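Small Shelf and Trays: Room Notes and Data Card

Last revised Jul 27, 2021

This card covers the tabletop part of the Privine set. It describes the table, the things that go on it and the tidying that is done with them, and it says how the records are laid out. It is meant for anyone who wants to use the set or add to it. The longer notes on lighting and floor plan are kept with the Ristosska set and are not repeated.

What the set is about

The activity is a plain one: small things are put on a shelf, taken off it, moved between the shelf and the tabletop, or gathered in a basket. The things were picked to be light and easy to replace. None of them is valuable, and most are the sort of item you would find on a desk or by a sink.

There are 208 records in this release. Each has a short written note giving the starting layout, the layout wanted at the end, and anything that was out of the ordinary. The notes were written by hand and vary in length – some are a single line, others run to a paragraph.

The table and the room

The table has a pale wooden top made up of long boards, with darker grain in places. It has a shine to it, and the overhead lights show on it as bright patches. People using the records for colour work should allow for this. We have not tried to correct it.

The room is a working room with equipment in it. There is a bushy green plant in a black pot, and it should be treated as part of the background. The only piece of furniture that matters to the notes is the small white one with wire legs, called "the shelf" throughout. Some contributors wrote "table" or "stand" for it in the early notes. All three words mean the same thing.
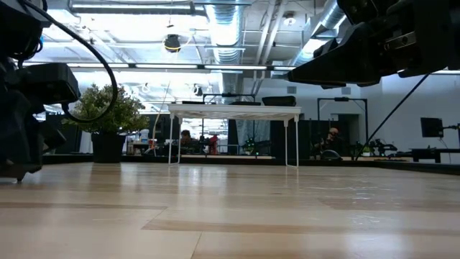 The things

Shelf. White, flat top, thin white legs. It has one level and no sides, so whatever is on it can be reached from any direction. In the notes, "on the shelf" always means on the top. Nothing in this release is stored underneath it, though a few notes mention the space below as somewhere an item ended up.

Trays. Black, with flared rims and small feet. Larger and smaller dark items of the same general kind are used as well, and the notes call them all trays unless the difference matters. Where it does, they are written as "low tray" and "large tray".

Basket. White wire. It is used for gathering, and the note will say whether it starts empty or part full. The basket and the shelf are both white and both wiry, so please check which is meant before you sort records by colour. We have had this mistake reported more than once.

Extras. Cornico supplied a mixed box of small household items for trial layouts. Records that use them carry the word "mixed" in the note. They are best left out if you only want the trays.

Layouts

The layouts are loose. We give the general place of each item (left, middle, right, near, far) and do not give measurements. "Near" is the edge closest to the person reading the note and "far" is the opposite edge. The 4 layouts in regular use are:

Shelf first. Trays start on the shelf and go down to the tabletop.

Table first. Trays start on the tabletop and go up to the shelf.

Split. Some trays are on the shelf and some on the tabletop, and the note says which ones should move.

Basket. The basket is on the table and the items are gathered into it, or taken out of it and set down.

The basket layout has the most uneven notes. Items can settle against one another in there, and the writers did not always agree on when something counted as put away. The rule we settled on is that an item is away when it is fully inside the rim and has been let go.

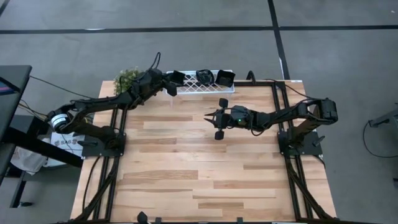
The same rule is used for the shelf, with one small change: an item is away when all of its feet, or its whole base if it has none, are on the top. A tray hanging over the edge does not count, even if it stays put. Records from before the rule was agreed have been read through again and their notes brought into line where we could tell what was meant. Where we could not, the note ends with the word "unsure".

Order of tidying

There is no fixed order unless the note gives one. Most writers began with whatever was nearest the edge and worked inwards, and that habit shows in the records. If you need an even spread of orders, take a sample by starting place and leave the record number out of it, as the numbers follow the order in which notes were handed in.

In a split layout it is common for the trays on the tabletop to stand close together on one side, with another well away from them.

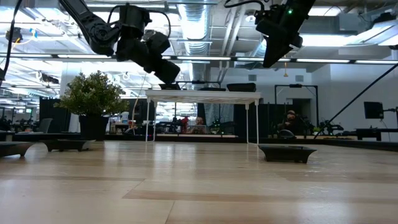
Spacing is left to whoever sets up the table. We ask only that there is enough room to lift each tray without dragging its neighbour along, and that the shelf stays on all of its feet. If the shelf has been knocked out of place, the note should say so and the record should still be kept.

Files

Each record has its own folder, named by number. Inside are the pictures, the note as plain text, and a short list of the items used. The item list uses the names given under "The things" and no others. Up to 200 characters are allowed in the title line of a note, and longer titles were trimmed. A full index is in the top folder. It has 416 lines, two for each record: one for the starting layout and one for the layout wanted at the end.

Known gaps

Lids, cups and anything with a handle are missing from this release. So are layouts with the shelf turned on its side.

The background changes a little between records. Things on the benches at the back get moved in the course of a normal day and nothing is done to put them back, so do not rely on them to match one record with another.

Adding to the set

Use the same words for the same things. Say where each item starts. If you bring in a new item, give it a plain name and add it to the list in the top folder before you use it in a note.

Somogyi uses a different word list, with "rack" for shelf and "dish" for tray. Notes brought over from there need to be changed by hand before they are added. The next revision is planned for September and will take in any corrections received by then.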